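Storage for a Shared Worktop: Project Report

2020-07-19

1. Aim
The project looked at how small items left on a shared table could be put away with less searching. We wanted a container that stays open, is easy to lift and lets crumbs out.

2. Method
We compared a plastic tray, a cardboard box and a wicker basket. Each was used for 11 tidying sessions, with 40 items to put away every time. The items were mixed: blocks, cups, pens and odds and ends from the Kettler workroom. Sessions were timed from the first item lifted to the last one put in.

3. Results
The tray was quickest but spilled when carried. The box lost its shape in May and was replaced once. The basket was 17 seconds slower per session than the tray, and it spilled nothing. Its thick rolled rim gives a good hold at the corner, and the small holes in the floor let dust through.
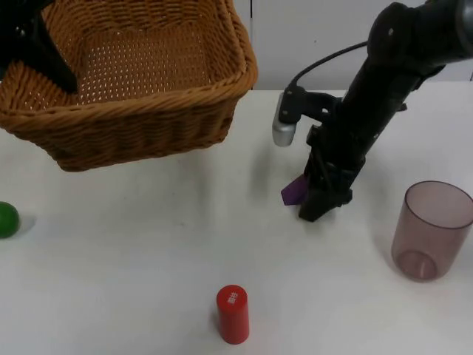 4. Further work
Cups took up too much room in all three containers. We would like to test a separate rack for them and repeat the sessions at the Luter site.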